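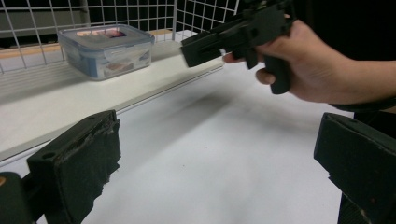 # Dradard Brings the Purico Food Container Line to Home Kitchens

**Monday, July 25, 2022** – Dradard, the maker of everyday kitchen and pantry goods, is pleased to announce Purico, its new line of food storage containers for home use. The line will be available from September in the Aveo online store and in 69 Woo home goods shops.

Purico was developed for people who cook at home and wish to keep the leftovers in good order. The line consists of eight containers, all of rectangular form with rounded corners. The smallest size holds 100 ml and is intended for sauces, chopped herbs or a small portion of nuts. The size which we expect to be the most popular holds 550 ml, and it is enough for a lunch of one adult person.

## A Shape That Uses the Shelf

In the preparation of this line, Dradard asked home cooks what disturbs them most in their refrigerators. Many of the answers were about round containers. They leave empty corners between them, they roll when they fall, and they do not stand well one on top of another. For this reason the company decided that the whole Purico line will be rectangular – even the smallest size.

The walls are made from see-through plastic, so the family can find yesterday's rice without opening every box. The lid has a light blue color at the rim. This color was selected after a long discussion in our design team, where also green and gray had their supporters. Blue was easiest to notice on a white shelf, and it is also pleasant to look at in the morning.

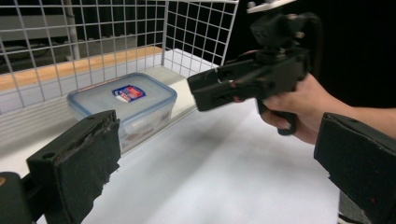 *Rectangular container with its pale blue lid in place.*

## The Lid

The lid received the most of our attention. It has softly rounded edges, so that it is comfortable to take it in the hand and to wipe it with a cloth. It closes by pressing on the latches, one after another. We recommend to start with the side which is farther from you, and then to press the near one.

All lids in the line are marked with their size on the inner side. Two containers of the same size can always exchange their lids, and a replacement lid can be ordered separately from the Aveo store. Customers told us many times that they throw away a good box only because the lid is lost. We hope this will happen less often now.

## Care and Use

Purico containers can be washed by hand or on the top rack of the dishwasher. They are suitable for the refrigerator and for the freezer. Before heating food in a microwave oven, please remove the lid completely and put it aside. The containers are not intended for a conventional oven or for a gas or electric stove.

For new containers, we advise the following:

- Take off the label slowly, beginning from one corner. Warm water helps if some glue stays on the lid.
- Wash the container and the lid before the first use.
- Let hot soup cool down on the counter for a short time before closing.
- Store the empty containers without lids, one inside another.

Tomato sauce and curry can leave a color on the plastic over time. This does not change the function of the container, but customers who cook such dishes often may like to keep one box only for them.

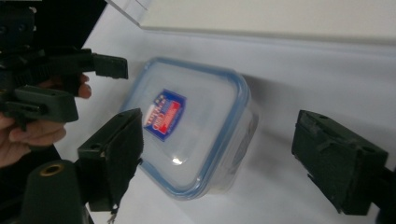
*Clear food storage container with pale blue rim and a small label on the lid.*

## Availability

The Purico line can be bought by the piece or as a set of all eight containers. In Woo shops it will be placed in the kitchen department, near the lunch bags and bottles. Orders in the Aveo store can be made from the first day of September, and the sets will be sent in a plain cardboard box without plastic filling – the containers protect each other well enough.

Retailers who wish to receive samples or a price list are welcome to write to the Dradard sales office through the contact form on the company website. Please indicate the sizes you are interested in.

## About Dradard

Dradard designs and sells practical goods for the kitchen and the pantry, among them storage containers, cutting boards and drying racks. The company works with online and local shops and answers every customer letter in writing.

**Press contact:** Dradard Press Office, by the contact form on the company website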